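How to Get Stains Out of a Checkered Tablecloth

Kitchen and Laundry Basics 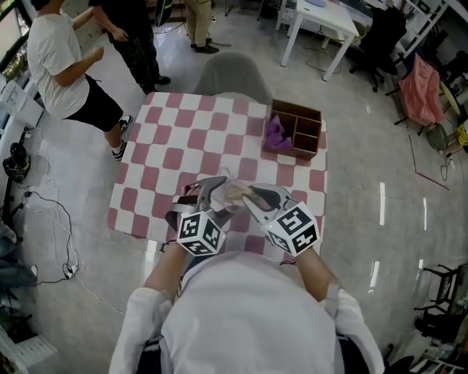

A pink-and-white checkered cloth on the table.

Checkered cloths hide crumbs well and stains badly. A drip that lands on a dark square may go unnoticed until the cloth is ironed, while the same drip on a white square shows from across the room. The steps below are for cotton and cotton-blend cloths that can go in the washing machine. For linen or anything with hand stitching, read the care label first and skip the bleach section entirely.

What you need

Liquid dish soap
White vinegar
Oxygen bleach powder (not chlorine)
An old white towel
A soft toothbrush
A large bowl or a clean sink

Before you start

Check that the color holds. Wet a corner of the hem, press it with the white towel for a minute, and look at the towel. If pink or red comes off, use cold water for everything and wash the cloth by itself.

Take the cloth off the table and shake it outside. Crumbs left in the weave turn to paste when they get wet.

Coffee and tea

Rinse the back of the stain under cold running water so the stain is pushed out the way it came in. Mix 200 ml of cold water with a tablespoon of vinegar and a few drops of dish soap. Dab it on, wait ten minutes, and rinse. Milky coffee needs a second round with dish soap only.

Grease and butter

Do not wet the cloth. Put dish soap straight on the spot and work it in with the toothbrush, going with the threads. Leave it for half an hour, then wash in the warmest water the label allows.

Fruit, juice and jam

Scrape off anything solid with the back of a spoon. Rinse cold, then soak in oxygen bleach and lukewarm water for 2 hours. Follow the amount given on the tub. I use the Kivel powder, which dissolves without leaving grit, but the store brand works too.

Candle wax

Put the cloth in the freezer until the wax is hard and crack off what you can. Lay a paper towel on each side and go over it with a warm iron, changing the paper as it soaks up the wax. Colored wax often leaves a tint, so treat that as a fruit stain.

Washing and drying

Wash on a normal cycle with the cloth loosely folded. Look at every treated spot before it goes near a dryer. Heat sets whatever is left, and a set stain can take 3 more washes to fade. If you still see a mark, repeat the treatment while the cloth is damp.

Hang it by the hem, not the middle, and pull the edges straight. Iron from the wrong side while slightly damp, following the lines of the checks so the squares stay square.

Store it rolled on a cardboard tube if you have one. Folded cloths fade along the creases.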